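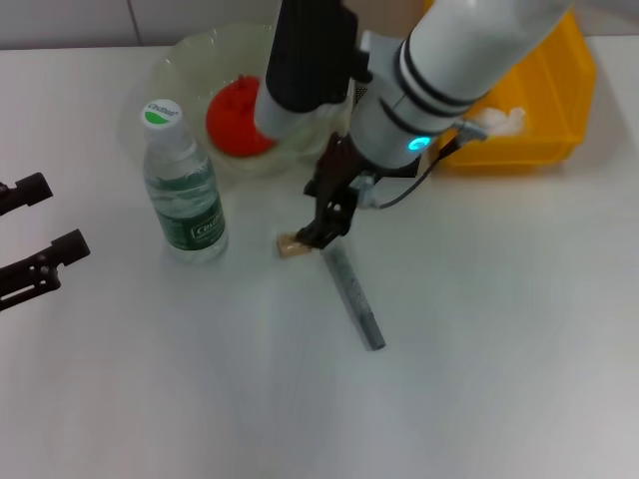 Flallberg Saga Boards > Characters > Is Captain Haddad a villain or not?

dsemaan
I'm cleaning up the character list on the wiki and I need a ruling on Captain Haddad. Right now she is listed as "antagonist" on her own page and "supporting character" on the Jimville page. I'd like both to say the same thing before the April update.

Skakier_fan50
Antagonist. She runs the harbor blockade for the whole first half and she signs the order to burn the grain stores. I don't see what there is to discuss.

lina.n
She signs it, but in chapter 28 we find out the order was already written when she got it, and she held it back for two days so the families could leave. I'd go with supporting character.

Skakier_fan50
Two days late is still burning it.

gilangs
The wiki rule is that the category goes by the role in the story and has nothing to do with morals. She works against Skakier up to the trial. After the trial she works with him. So antagonist, then ally. Other pages have two categories, for example the Ferryman.

dsemaan
The Ferryman got two because he's two people.

gilangs
OK, bad example. The older sister then.

F. Farah
Which edition are you all using? In the first printing the order is signed by "the Captain" and the name isn't given. Page 173 in mine. Haddad was only promoted after the fire, so it could be the captain before her. The name was added in the reprint.

lina.n
I have the reprint, and it says Haddad on the order. Same chapter though.

Skakier_fan50
The reprint is the corrected one, so it counts. The author fixed the map in it too.

F. Farah
The map got fixed, but the promotion scene wasn't changed, so now she signs as captain before she is one. I'd call that an error. It should at least go in the notes section.

dcartwright
Mod here. Moved this from General to Characters. Please put spoiler tags on anything past the trial, we have new readers coming in from the audiobook.

dsemaan
Does the audiobook follow the reprint?

dcartwright
Yes, as far as I've gotten. I'm at the well scene.

gilangs
Also, her page says she commands 338 men. That number is for the entire garrison at Jimville. Her own company is 50. Can someone change it?

dsemaan
Changed. I've put "antagonist (Part One), ally (Part Two)" on both pages and a line in the notes about the two printings. I'll leave it open until Thursday in case anyone has a page reference that says otherwise.

Skakier_fan50
I still think Part Two should say antagonist. She lies to him about the letter.

lina.n
Spoiler tag please.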